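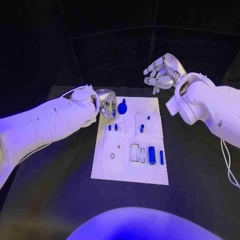 Tundlow Two-Arm Bench Cell

The Tundlow is a two-arm assembly cell for small-parts insertion: pegs, pins, caps, sleeves and cylindrical cells placed into a flat fixture board on a table. It is built by Ikimow for plants where this work is done by hand at a bench, in short runs, with frequent part changes. The cell takes over the repeated insertion step. Kitting, board changeover, inspection and recovery from faults stay with the bench operator.

Intended work

Typical jobs are boards with a mix of round and rectangular openings, where parts differ slightly in diameter and must not be interchanged. The two arms are taught separately and may be used on the same board. Either arm can be parked above the board while the other works. Jobs that need a hold-and-insert motion use both.

The cell is not suited to press fits, to threaded fasteners above hand torque, or to parts supplied in bulk. Parts are expected upright on the board or in a tray at the operator's side.

Fixture board

Boards are flat, white and supplied blank or machined to a customer drawing. Raised plates can be fitted where a part needs a deeper seat. The sample board sent with each cell has blue test parts in several shapes, including thin pegs and a wide-based knob, and is used for acceptance, operator training and the weekly position check. Replacement test parts are ordered as one set. Single parts are not stocked.

Place the board on a matte, dark surface. Glossy or light tabletops reduce contrast at the board edge and lengthen the locating step at the start of each job.
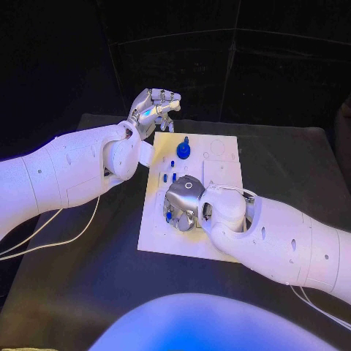 Tundlow cell with sample board. Right hand on a small blue peg, left hand raised over the far side of the board.

Hands

Jointed hands are mounted at the wrist and are replaced as complete units. Fingertip pads are a wear part; check them at the start of each shift and replace them in pairs. A pad worn on one side will tilt a thin peg before it reaches the hole, and the fault log will show this as a position error.

Route external cables clear of the board and leave enough slack for full wrist travel. Do not tie the cables to the arm shells.

Working with the cell

At the Shehu plant, the first site to run the Tundlow on a regular line, the insertion bench was staffed by 2 operators per shift before installation. It still is. One now prepares boards and trays for the cell, and the other covers final inspection and a manual bench for part numbers that have not been taught. They change places at the midshift break.

Changes reported by the plant during the first months:

Hand insertion fell to the untaught part numbers and to rework. Requests for wrist supports from the bench went down.
Teaching a new board was first done by the engineering office. It moved to the bench operators after they asked for it, and job titles and pay grades were revised to match.
Inspection takes more of the day than planned. Parts seated by the cell are consistent, but a wrongly loaded tray produces a full run of wrong boards – the check at the tray is now signed.
Operators found the pace of the cell tiring to feed when trays were small. The plant went to trays of 200 parts.

Sites planning an installation should budget operator time for teaching from the first week and should settle who may stop, clear and restart the cell before it arrives. Ikimow recommends that this be the person at the bench.

Specifications

Arms: 2
Board size, maximum: 900 mm on the long side
Part height, maximum: 70 mm
Stored jobs: 200
Enclosure: black fabric backdrop supplied; rigid guarding according to site risk assessment
Controller: Tromier, with pendant

Setup notes

The backdrop must cover the full view behind the table. Gaps let in movement from the aisle and can interrupt locating. Colored room lighting is acceptable if it is steady. After any change in lighting, run the sample board once before returning to production.

Ordering

The cell ships with the controller, one sample board, one test part set, backdrop and spare fingertip pads. Machined boards are quoted separately on receipt of a drawing. Operator training is held at the customer's bench, on the customer's parts, and is included in the price of the first cell.

Page revised Sunday, February 11, 2024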